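Flencombe Repair Room
Progress report to the Vivis small grants program
Reporting period: February to May

Where we are

When we applied, we said we would turn the back room at Flencombe from a place where broken things were stored into a place where broken things were fixed. At the end of May I can report that the broken things are still here, but most of them are different ones.

The grant paid for two worktables, the lighting over them, a set of trays and bins, and a first year of consumables. All of that has been bought and all of it is in use. The only line not yet spent is the one for signage, which I will come to, with regret, at the end.

The tables

You asked in your April note for more detail on the tables, as they were the largest single purchase and the one we changed after the application. The original plan was for butcher block. We switched to white tops with a light-brown wood edge, supplied by Modau, for a dull reason: small screws vanish on wood grain. They had been vanishing for years on the old bench, and the floor under it was richer in hardware than our cabinet.

A plain pale surface fixes most of this. If a part is on the table, you can see it. It has also made people tidier, which was not in the application and which I would not have dared to promise. A mug left on a big white table looks like an accusation. On the old bench a mug could live for a month among its friends.

The rule we settled on in March is that a table gets cleared at the end of each session, down to the white, with one tray allowed to stay out if the job is unfinished. Everything else goes back on the shelf or into the bin marked for it. There was some grumbling, mainly from me.
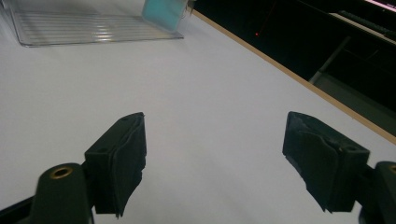 The trays are clear plastic and shallow, with a ridged base. We tried smooth ones first, a cheap set from the Bălan catalog, and found that anything round rolled to one corner and sulked there. The ridges keep small parts more or less where you put them. Being able to see through the tray also means you can find the one you want without lifting the lid off six others, an activity that used to take up a good part of every evening.

The edge strip on the second table arrived with a split near one end. Modau replaced it without argument, though they did send it to our old address, and it spent two weeks in the hallway of a dental practice. It has been fitted since the middle of March and there has been no further trouble.

What the room has been used for

Two evening sessions a week, 6 to 9, plus the occasional open afternoon. Lamps and toasters remain the backbone of the operation. Sewing machines are gaining. We had hoped for more bicycles, but word seems to have gone out that we are gentle with small appliances and clumsy with gears, and the word is correct.

In the application we said we would teach as well as mend. That is going better than I expected at the lamp end and worse at the toaster end. People are happy to learn how to rewire a lamp. With a toaster, they would like it back, please, by Saturday breakfast if possible. We have stopped pushing. Anyone who wants to sit down and watch is given a stool, and anyone who wants to drop a thing off and leave is given a ticket.

Money

Spent to date: $1,933. Remaining: $400, all of it in the signage line. The tables came in slightly under the estimate and the lighting slightly over it, and the two have more or less forgiven each other. Receipts are attached separately, including the one for the return of the smooth trays, where we were charged for shipping both ways and learned something about reading terms.

What has not gone well

The lighting was put up a little too far back, so anyone leaning in to look at a small part does so in the shade of their own head. We have moved one of the fittings forward and will move the other when the ladder is next free.

The labels on the bins have been changed three times. The current system sorts by size. The one before sorted by type, and the one before that sorted by whoever had the pen. I would not bet on the current one lasting to fall, though the screws are at least in with other screws.

Signage. We have no sign. We have had four drafts of a sign, two strongly held views about the color green, and a long exchange about whether "Repair Room" suggests that the room itself needs repair. Visitors still find us by asking at the front desk, where they are sent upstairs. We are on the ground floor.

Next period

We will finish the lighting, order the sign in whatever green is left standing, and buy a second set of the ridged trays if you are willing to let us move part of the signage money across. The present set is fully in use on busy evenings, and latecomers have been sorting their parts into saucers. I would be grateful for an answer on this before the end of June, when the supplier's price goes up.

The next report will follow in September, with a photo of the sign.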